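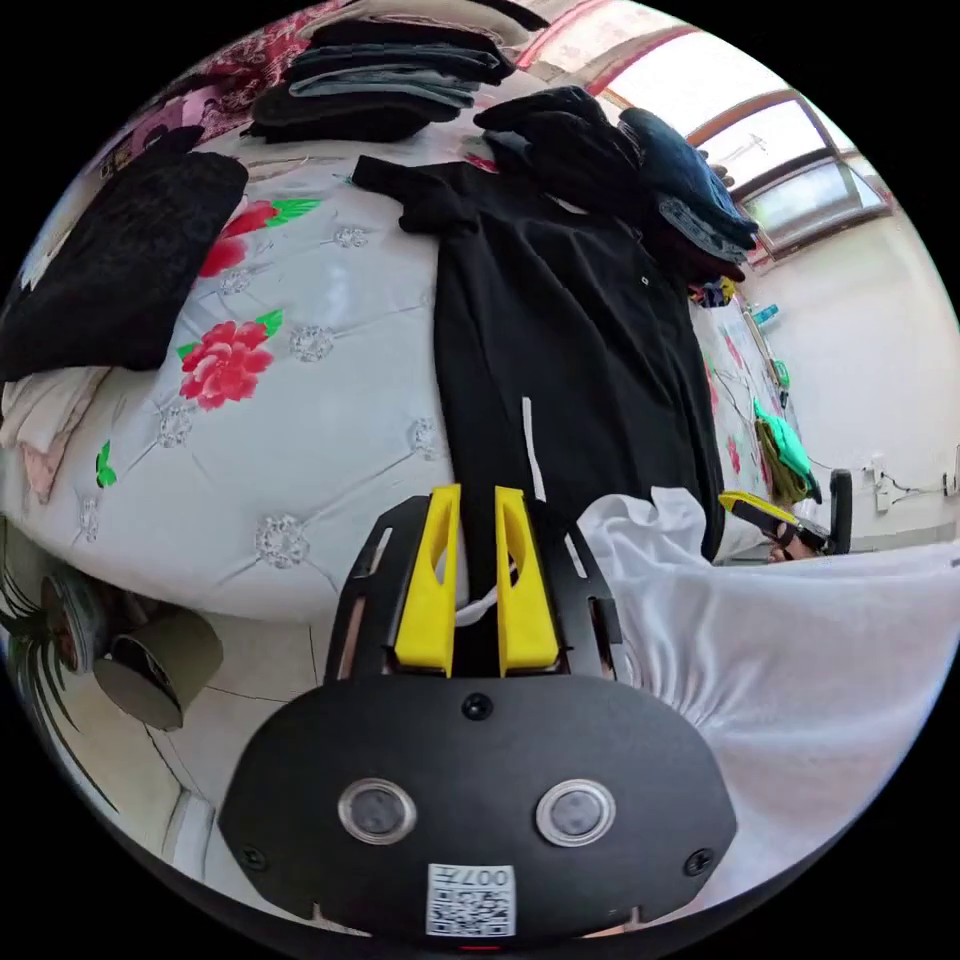
Household > Textiles > Bedspread

A bedspread is the top cover of a bed, laid over sheets and blankets. Also called a coverlet or counterpane (older use). Keeps dust off the bedding and, by day, turns the bed into a flat surface for sitting, sorting or folding clothes.

Tufted types have yarn pulled through the base cloth to make raised patterns, diamonds being common. Rosettes sometimes added. Printed types: large flowers mostly, peonies and roses, red on a pale ground. Many covers mix both.

Size varies. Floor-length on older beds, shorter on modern ones. The Lurcombe mill listed 200 patterns at its peak, and sold 4000 covers in its last November sale.

Care: shake out weekly, wash cool, dry flat if tufted. Dark clothes shed lint on pale covers, denim can leave dye, so fold those seperately. See also: Quilt, Throw, Pillow sham.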